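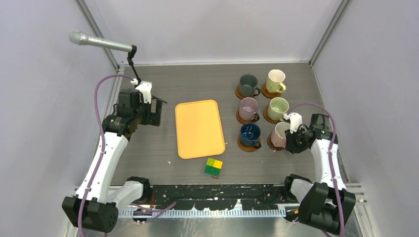
Student Projects > Home & Design
May 20, 2024
By Declan Merrick

My project was about mugs -- how to set them out so people can grab one without a fuss. I went with a grid, three rows of two, every mug on its own round wooden coaster, and the tray beside them for carrying. I loved how the colors looked together!

Then came the tray part. 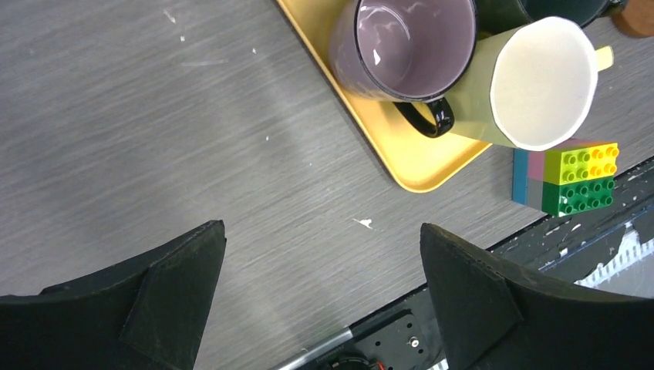

Photo: Shirley Greenwood

Three mugs at the tray is a squeeze (the purple and the yellow-green end up touching). Next time I'd like to try a wider tray, and maybe turn all the handles outward.

Last updated: May 20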